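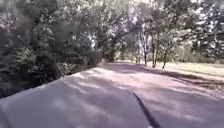
Caminho de Skendemow: galeria do percurso

O caminho de Skendemow liga o parque de estacionamento da Hirkdale à margem do canal, sempre em piso pavimentado e quase sempre debaixo de árvores. É usado por quem anda a pé, de bicicleta ou com carrinho de bebé. Esta página faz parte do levantamento dos percursos arborizados da zona e mostra o troço norte, entre a curva larga e a descida para a ponte. São 1072 metros, sem degraus e com inclinação suave.

Troço norte, no sentido do canal
Asfalto claro, largo, em curva ligeira. O sol passa pelas abertas da copa e deixa manchas irregulares no chão. Do lado esquerdo, os arbustos e as árvores baixas formam uma parede escura e cerrada até à copa. Ao fundo, o arvoredo fecha a vista.

Dados do troço
Extensão: 1072 metros
Piso: asfalto
Iluminação: não tem
Bancos: 2, ambos depois da curva
Acesso para cadeira de rodas: sim, pelos dois lados
Bicicletas: permitidas, com prioridade a quem vai a pé
Cães: com trela

Sombra
Em junho, a meio da manhã, a maior parte do piso fica à sombra. Depois das quatro da tarde o sol entra de lado e as zonas claras aumentam, sobretudo junto à ponte. Para fotografar, as primeiras horas dão menos contraste entre o chão iluminado e a sebe. Quem vem de óculos escuros deve contar com mudanças bruscas de luz, em especial de bicicleta.

Piso
O pavimento foi refeito há pouco mais de 20 anos e está em bom estado geral. Há uma linha escura e fina que atravessa o asfalto em diagonal, no lado direito da fotografia, com aspeto de fenda selada com alcatrão. O resto da superfície é liso. No outono as folhas acumulam-se na parte baixa da curva e o chão fica escorregadio durante alguns dias, até passar a limpeza. Depois de chuva forte forma-se uma poça comprida antes da ponte, que se contorna pela direita.

Vegetação
A sebe do lado esquerdo é cortada uma vez por ano, no fim do inverno, e só na face virada para o caminho. Nos meses quentes volta a avançar sobre a berma. Os ramos altos são deixados como estão, salvo quando há madeira seca por cima da passagem. Na última vistoria foram marcadas 31 árvores para acompanhamento, a maioria do lado do canal. A marca é uma chapa pequena presa ao tronco, à altura do peito, e não significa que a árvore vá ser abatida.

Como chegar
A pé, a partir da paragem Van Leeuwen, seguindo pela rua do depósito até ao portão verde. De carro, pelo parque de estacionamento da Hirkdale, que fecha ao anoitecer. De bicicleta, pela ciclovia do canal, saindo na rampa a seguir à ponte. O portão verde está sempre aberto, mas a passagem é estreita para bicicletas com atrelado. Nesse caso é melhor entrar pelo parque.

Percursos vizinhos
Volta de Wudis: circular, em terra batida, com uma subida curta no início. Pouca sombra.
Margem do canal: plano, aberto, muito usado ao fim da tarde.
Ligação ao depósito: troço curto por passeio, sem interesse fotográfico, útil para fazer o regresso à paragem.

As fotografias desta galeria podem ser usadas em trabalhos escolares e publicações locais, com indicação da página de origem. Para pedir ficheiros em tamanho maior, usar o formulário de contacto e indicar o nome do troço.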